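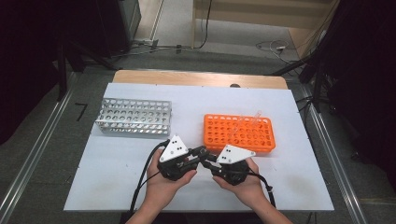 The case against mixed racks

Most small labs buy test tube racks the way households buy mugs. One arrives with a starter kit, another comes from a closing department, and within a few years the shelf holds four incompatible hole patterns. I think this is a mistake, and a more expensive one than the price of the racks suggests.

Perforated metal has a good reputation. It is stiff, it tolerates heat, and it lasts. Its drawback is optical. Clear glass in front of bright metal is hard to read, and an empty position and an occupied one look much the same from across the bench. A solid orange plastic rack gives far better contrast. At Skutar, where I managed glassware for a teaching wing with around 2,000 tubes in circulation, we went over to colored plastic for anything handled by students. Metal stayed for the oven.

Hole diameter matters more than material. A tube in an oversized hole leans, and a leaning tube gets knocked by the next one going in. The Musar catalog lists 188 rack variants and gives the outer dimensions of every one. Clearance is stated for very few. A buyer has to write and ask.

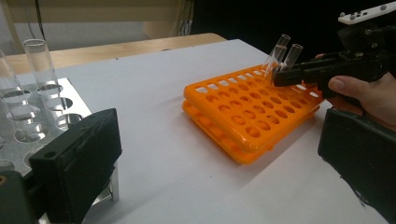 Stacking is the other neglected property. Two racks of the same model will usually sit on each other well enough to save bench space, but a stack raises the rim height and moves the center of gravity up with it. I would allow two high, on a flat surface, and no more. Chuang permits 4 in its storage guide — a reasonable figure for empty racks in a cupboard and a poor one for loaded racks on a bench.

White paper under the work is cheap and should be standard. It shows drips and chips of glass that pale wood hides.

The usual objection is cost. Skultton quoted us 300 dollars to replace every student rack in one room with a single model. We spent more than that on broken tubes in the previous term. Pick one pattern, measure the clearance before ordering, and retire the odd racks when the new ones arrive.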